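Ticket: Lunine room planner, materials export to Pidstead cuts off long orders
Status: Waiting on supplier
Priority: Normal
Office: Vallejo

Reported problem
The materials list for the Orkow sunroom job has 1,452 lines in the planner. After export, the Pidstead order form shows 400. No error comes up, and the total at the bottom is only for the lines that made it through.

Log

9:10 am. Exported again from the same computer. Same result, 400 lines.

9:35 am. Tried a different browser and cleared the cache. No change.

10:20 am. Split the list by trade. Joinery has 200 lines and came across complete. Flooring and wall finishes together have 700 and stopped at 400. The limit looks to be on the import side.

11:05 am. Opened the export file in a text editor. All 1,452 lines are in it, so the planner is writing the file properly.

1:40 pm. Sent the file to Pidstead support. They confirmed a line limit on the standard account and will check if it can be raised. In the meantime, keep each upload to 400 lines or fewer.

2:15 pm. Checked that colour codes and unit prices survive a split file. They do — but the delivery centre field goes blank on every file after the first and has to be filled in by hand.

3:30 pm. Orkow list re-sent in parts. Room view, with the tan floor, grey walls and wood-framed glass doors.

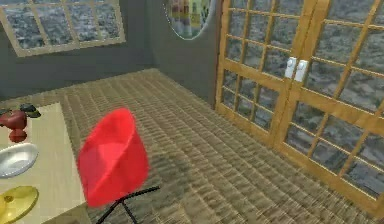
Still to do
Get an answer from Pidstead on the limit. Ask Lunine for a warning when an export goes over it. Leave this ticket open until both have replied.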